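The Jewelry Sort: Is It Worth a Whole Afternoon?

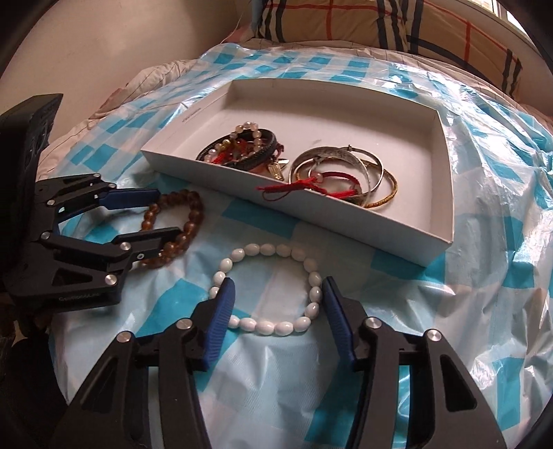
Do you need a proper jewelry organizer before you start sorting out your bracelets?
A shallow cardboard box lid and a flat surface will get you through the whole job, and you can decide about organizers once you know what you're keeping.

I say this as someone who owned three organizers before owning a single tidy drawer. The first was a hanging thing with clear pockets. The second was a velvet tray from Vitura with slots for rings, which is a strange purchase for a person who wears one ring. The third was a little tower from Kadlec that turned on its base and tipped over if you loaded one side. All of them went into the closet with the jewelry still inside, so I suppose you could say they were organizers in the sense that they kept the mess in one place.

Several readers wrote in after the January issue to ask for something on jewelry, and a few of them sent along the advice they'd been following. Most of it I don't believe.

Take the rule that says anything you haven't worn in a year should go. It may work for sweaters. A bracelet takes up no room, doesn't attract moths and can sit happily in a box for ten years until the dress that suits it comes along. If you like it, keep it. The trouble with bracelets is the knot they make when thirty of them share a bowl, and throwing out five won't cure that.

Then there's the idea that you should lay everything out by color. I tried it. It makes a very pretty bed for as long as it takes to get the last one down, and then you have to put it all away, and your hand doesn't go looking for "something amber." Mine goes looking for something that stretches over my knuckles when I'm late. Sort by how the thing closes and you'll be faster every single morning. Elastic in one group, clasps in another, and cords you have to tie in a third, preferably a small one.

The bed is a good place to work, by the way, better than a table. Beads that get away from you on a table end up on the floor and then under the radiator. On a bed they stop. I would put some kind of sheet over the covers first, plastic if you have it, the sort sold for picnic tables. A seed bead that lands in quilting is gone until laundry day, and a tarnished chain can leave a gray mark on white cotton that I have never gotten out with anything. A pattern on the sheet is fine if the squares are big. Avoid small flowers. I once spent a good while trying to pick up a printed daisy.

Now the tangle, which is what most people are really asking about.

The usual advice is baby powder, or a drop of oil, or two pins. I've used all of them. Powder helps a little with fine metal chains and makes a mess of everything else, and you shouldn't let it near a braided cord or leather, where it settles into the grooves and stays. Oil I'd skip altogether. On thread it leaves a dark patch, and it does nothing for pearly beads except make them harder to hold. Pins are good for chains and only for chains.

With bracelets, what works is dull. Put the whole clump in the tray. Find the piece that lies on top of the others, with nothing crossing over it, and lift that one first. Set it down outside the tray, well away. Then look again. Don't pull from the bottom, even when you can see the end of the one you want. A bead bracelet will usually slide free if you let it hang for a moment, and a cord bracelet usually won't, so leave the cords for last and work on them when they have fewer things to hold on to.

Charms are the real culprits. Any little metal tag on a jump ring will hook itself through the nearest loop, and then it looks as though two bracelets are knotted together when there's only one snag. Before you tug, follow the charm back to its ring. If the ring has opened up a hair, that's where the thread went in, and you can back it out the same way. Squeeze the ring shut with flat pliers before you put it away or you'll be doing this again.

About storage. I was sent a catalog from Skestdale in which the bracelet box costs 70 dollars. It has a soft lining and a lid with a magnet. I'm sure it's very nice. For the same purpose I have been using box lids and an egg carton, and the bracelets haven't complained. A lid is better than the deep half of a box, since you can see to the floor of it, and white is better than a dark color for the same reason. If you want dividers, cut strips from the rest of the box and wedge them in. Stretch bracelets can also go over a bottle or a paper towel tube, although I'd keep heavy stone ones flat. Elastic left hanging under weight gets long and slack, and that's the point at which people start knotting it shorter and losing beads.

Leather and leather-look braids should lie flat too, somewhere dry, and not pressed against pearls or anything with a soft coating. I'm told special cloth is needed for this. A paper napkin has done the job in my drawer.

How long does it take? The Pladenau method, which was passed around a lot this spring, promises 40 minutes for "a full collection." I don't know whose collection they had in mind. Mine took most of an afternoon, plus a second go the next day for the thin chains, and I had to clear off my own bed before I could get into it. If you have other plans, do the bracelets only and leave the necklaces in their bag. They've waited this long.

And you may not feel lighter, or freer, or any of the other things people claim to feel after a clear-out. I felt my back. But on Tuesday I found the bracelet I wanted without tipping the bowl over the dresser, and that was what I'd been after.

Next issue: sewing boxes, and whether anybody needs that many buttons. If you have a trick for thin chains that doesn't involve powder, send it in. I'll try it before I print it.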